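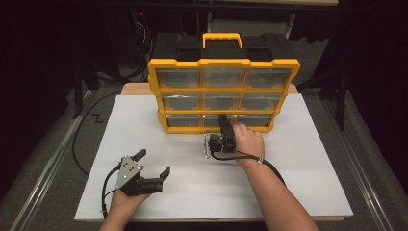
September, late evening. The rules sheet is up to version 8 and I think it's finally good! Irfan Rajput and I argued over wording all afternoon and I enjoyed every minute of it. The big one is rule 3, one gripper on the drawer and the other one held back, open, until it's needed. With the yellow organizer that makes so much sense. Nine drawers packed that close together, and a right hand going for the bottom middle one has hardly any room if the left is crowding in too. We also put the cable rule in writing at last: band on the wrist, cable under the band, before anyone reaches for anything.

Then the question of what counts as "open." Zarmeena Bajwa wants a drawer pulled most of the way and left in its slot, never taken right out.

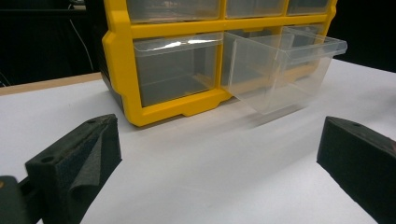
I was for full removal at first, but she talked me round. If the drawer stays in its slot, the next person can close it with one push and the reset check takes no time. She had notes from her old job at Prakano to back it up (she keeps everything, bless her). So it's in, along with "neighbors stay closed." 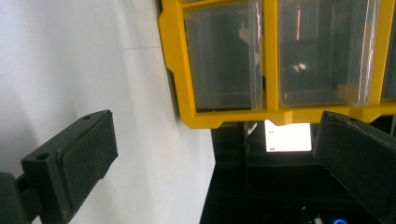

Wear on the fingers gets its own section now, which was Saimi Leinonen's idea and a great one. Look at both faces before each session, write down what you find, swap if in doubt. The pads do get speckled and the sides pick up dust and scuffs, and I'd stopped noticing until she made me look. Gyula wants a swap every 740 grips no matter what. I like a fixed number but we haven't settled it.

Tomorrow: send version 8 to Shoaib Ghauri at Irnthorpe, print a copy for the wall, fix the typo in rule 9.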